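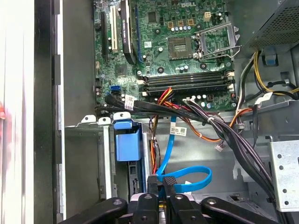 CPU-Sockel offen, Speicherbänke leer: Reihenfolge beim Wiederaufbau eines Dell-Desktops?

Zuerst den Prozessor einsetzen und verriegeln, dann Wärmeleitpaste und Kühler, danach den Speicher, zuletzt Laufwerke und Kabel.

Hardware-Forum > Desktop-PC > Mainboard und Prozessor
206 Aufrufe

plattenteller_k
Beitrag vom April, 21:14 Uhr

Ich baue einen älteren Dell-Desktop wieder auf. Das Mainboard bleibt im Gehäuse, Prozessor und Arbeitsspeicher sind ausgebaut. Beides liegt in antistatischen Beuteln bereit, der Speicher sind Module von Collado, zwei Stück gleicher Größe. Die alte Wärmeleitpaste ist vom Heatspreader entfernt, neue von Plirby ist vorhanden.

Meine Unklarheiten:

1. Muss ich die Kabelstränge vor dem Einsetzen des Prozessors abziehen, oder reicht es, sie zur Seite zu binden?
2. In welche Steckplätze gehören zwei Module, wenn vier vorhanden sind? Die Beschriftung auf der Platine ist im eingebauten Zustand schlecht lesbar.
3. Der Halterahmen am Sockel geht beim Schließen schwer. Beim Ausbau kam er mit einem deutlichen Ruck hoch. Wie viel Kraft ist normal?

Das Gerät soll danach als Messrechner in der Werkstatt laufen, ohne Internet. Budget für Ersatzteile: 200 Euro, lieber weniger.

sockelkunde
Antwort, 22:40 Uhr

Zu 1: Abziehen ist nicht nötig, solange der Bereich um den Sockel frei bleibt und der Kühler plan aufsitzt. Netzstecker ziehen, Einschaltknopf einige Sekunden gedrückt halten, dann erst ins Gehäuse greifen. Leitungen mit Kabelbinder oder Klettband so führen, dass sie später nicht in den Lüfter geraten. Den vieradrigen Stecker für die CPU-Versorgung am Ende auf festen Sitz prüfen. Fehlt er, laufen bei vielen Geräten die Lüfter an und es kommt kein Bild.

Zu 2: Maßgeblich ist das Servicehandbuch zum genauen Modell, auffindbar über das Service Tag am Gehäuse. Bei Dell sind die Plätze in der Regel nummeriert, zwei gleiche Module kommen meist in 1 und 2. Die Farbe der Verriegelungen gibt oft einen Hinweis: Plätze mit gleichfarbigen Clips werden als Paar bestückt. Die Anordnung kann versetzt sein, Platz 1 und 2 müssen also nicht nebeneinander liegen. Die Module senkrecht und mit beiden Daumen eindrücken, bis die Clips von selbst einrasten.

Zu 3: Bei LGA-Sockeln ist eine spürbare Gegenkraft normal, der Rahmen presst den Prozessor auf die Kontakte. Vorgehen:

— Sockel mit Taschenlampe flach anleuchten und die Kontakte auf gleichmäßige Ausrichtung prüfen. Nicht berühren, nicht mit Druckluft aus kurzem Abstand hineinblasen.
— Prozessor an den Kanten halten, Kerben und Dreieck ausrichten, senkrecht ablegen. Nicht schieben. Er muss ohne Druck eben liegen.
— Rahmen zuklappen, Hebel herunterführen und unter die Nase einhängen.

Ein leichtes Knirschen beim Schließen kommt vor. Wenn der Hebel vor der Endlage hart blockiert, wieder öffnen und den Sitz prüfen.

Paste: eine erbsengroße Menge in die Mitte. Die Kühlerschrauben über Kreuz in mehreren Durchgängen anziehen.

rinstead_nutzer
Antwort, 23:05 Uhr

Kauf doch gleich was Neues. Bei Arstead gab es neulich Bürorechner mit Garantie, die kosten nicht die Welt. Ich habe seit Jahren einen Rinstead und noch nie reingeschaut.

lötstation_nord
Antwort, 07:52 Uhr

Ergänzung zu sockelkunde, sonst stimme ich zu.

Vor dem Zusammenbau die Knopfzelle messen. Bei längerer Lagerung ist sie häufig leer, dann meldet das BIOS bei jedem Start falsche Uhrzeit und verlorene Einstellungen. Auf einem Messrechner ist das lästig, weil die Zeitstempel nicht stimmen.

Für den ersten Start nur ein Speichermodul stecken und Zusatzkarten weglassen, sofern der Prozessor eine eigene Grafikeinheit hat. Hat er keine, muss die Grafikkarte drin bleiben. Startet das Gerät, ausschalten, stromlos machen, zweites Modul dazu. Der erste Start nach einem Speicherwechsel kann länger dauern und mit einem Hinweis auf geänderte Speichergröße anhalten. Bestätigen und weiter.

Den Gehäuselüfter und den CPU-Lüfter nicht vertauschen, Dell wertet die Drehzahl aus und bricht sonst mit Lüfterfehler ab. Danach einen Speichertest über Nacht laufen lassen.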